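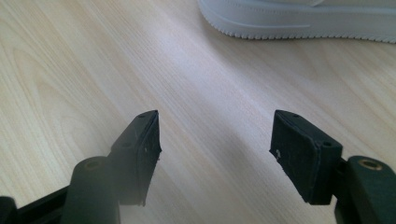
Right gripper open over the table, white shoe behind.

Friday, August 20, 2021
Fallton bench, shoe task

We stopped early today. The right gripper lost its zero again, 2 times before lunch and once more after. The log shows the fingers as fully closed when they are in fact open by a good finger width. Sioned Kneath saw the same fault in July on the other unit, and then we changed the encoder cable and it went away. So my first idea was again the cable.

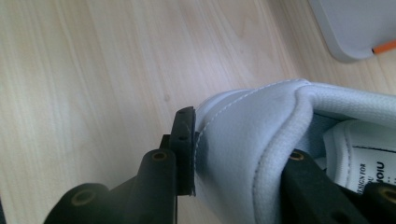

I moved the cable by hand near the connector while I watched the count on the screen. It stayed at 691 and did not jump at all. After this I looked at the linkage screws. One on the right arm was loose, I could turn it with my fingers. I think the arm slips a little on its shaft when it meets something stiff, and the encoder cannot know about it. 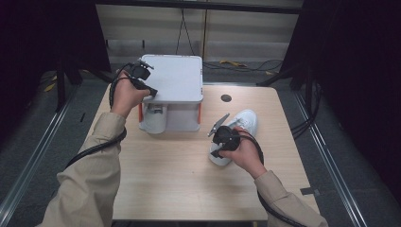 The cable is still not free of suspicion. Sioned's unit failed only when the wrist was turned, and my test was with the wrist straight. With the right gripper over the shoe, the cable goes in a loop around the wrist, and this loop can get tight when the operator turns the hand. I wrote to Hivasen to ask what bend radius they allow - no answer yet.

Done so far: screw tightened with thread lock, zero set again, old Cunolard firmware kept so that we change only one thing. All runs from this morning are marked as bad in the sheet. Please do not use them, also not for the plots.

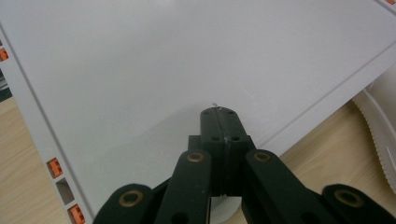 Finger tip against the gray plastic board.

Next: 2,000 open and close cycles without load, then the same wrist turn that Sioned used. If zero moves by more than 3 counts, I take the arm off and look at the shaft. Thread lock needs the night to cure, so please leave the gripper switched off until I am back.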